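About Clondthorpe Pantry Supply

Home | About | What We Deliver | Service Area | Contact

Clondthorpe Pantry Supply stocks break rooms, waiting rooms and staff kitchens for small employers. We deliver snacks, coffee, tea, paper goods and basic cleaning supplies on a regular schedule, and we send one bill a month. Most of our customers have between 20 and 80 people on site. We also serve churches, two library branches, a dental group and a number of repair shops where the break room is a counter with a coffee maker on it.

How the company started

Beverley Mudgway started the business out of a rented storage unit. She had been an office manager at a title company, and part of her job was driving to the warehouse club every other week and filling her own car. Other office managers in the building were making the same trip. She offered to take their lists along with hers and charge for the driving. By the end of the first year she had left the title company and was doing it full time.

The name comes from Clondthorpe Road, where the storage unit was. We moved out of that unit a long time ago but kept the name, which was already on the van.

Wanda Halvorsen joined as a driver and now runs the warehouse and the routes. She set up the shelf system we still use, and she trains every new driver herself. New drivers ride with her for two weeks before they take a route alone.

What we do

A driver comes to your site weekly, every two weeks or monthly. The driver checks your shelves, restocks to the levels you have agreed to, pulls anything near its date and leaves a slip showing what was added. You don't need to count anything or send an order. If you want to change an item, write it on the slip or call the office before noon on the day before your visit.

We carry 459 items. The list is on the What We Deliver page and is updated when something is added or dropped. We do not carry alcohol, tobacco, energy shots or fresh sandwiches. We stopped carrying fruit for a while and brought it back when we found a grower who could pack in smaller cases. Bananas are available on weekly routes only.

Coffee is roasted for us under the Arby label in a medium and a dark. We sell it ground or whole bean. Our tea is the Sakum line, which comes in black, green, mint and a decaf black. Customers who want a different brand can ask, and we will price it by the case.

Equipment

We lend brewers, airpots and wire racks at no charge to customers on a weekly or two-week schedule. The equipment stays ours and we repair it. Monthly customers can rent the same equipment. We do not place vending machines. If you need one we can give you the number of a company that does.

Pricing

You pay the shelf price for what was restocked plus a flat visit charge. There is no contract beyond a 30-day notice to stop service. Prices are reviewed every September, and customers get the new list by mail before it takes effect. Nonprofit customers pay half the visit charge.

Allergies and labeling

Individually wrapped items are kept in their wrappers until they reach you. We don't repack food. If your site is nut-free, tell us when you sign up and your account will be marked so that those items can't be added to your slip. Please remember that we do not control what employees bring in on their own.

Where we work

Our routes cover the city, the east side industrial parks and the towns along the river as far as the county line. We added the Iyamu route for customers north of the highway, and it runs every two weeks. Outside those areas we can ship dry goods by the case, but we cannot restock shelves.
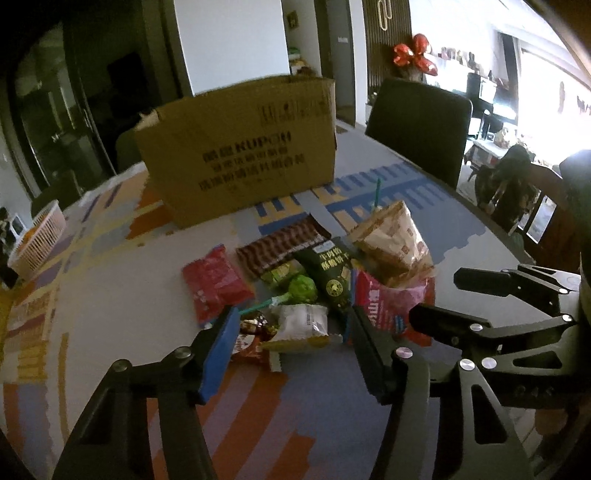

CLONDTHORPE, 23 April 2022

We have finished moving into the new warehouse on Tanner Street. The old building held a little over half of what we needed, and drivers were loading in the alley. The new one has two dock doors, a cold room and a proper office with a front counter. Customers are welcome to pick up case orders at the counter from 8 a.m. to 3 p.m. Please use the side lot, as the front is for trucks.

With the extra shelf space we are adding more single-serve packaged snacks this spring, including imported ones that customers have been requesting on their slips. They will be offered in mixed cases first. Items that sell will go on the regular list in September.

The phone number, mailing address and billing address for checks have not changed.

Working here

We hire drivers and warehouse staff through the year. Drivers need a clean license and must be able to lift 50 pounds. All routes are daytime and nobody works overnight. Staff who have been here a year get paid vacation and a share of the health plan cost. Applications are at the counter, or call and ask for Wanda.

Our customers

We made 1,479 site visits last year. Several of the offices from Beverley's first list are still with us, including the title company. If you would like to talk to a current customer before signing up, the office can put you in touch with one of similar size.

Contact the office for a first visit. A driver will look at your space, ask what people eat and drink, and leave a suggested shelf list with prices. The first visit is free.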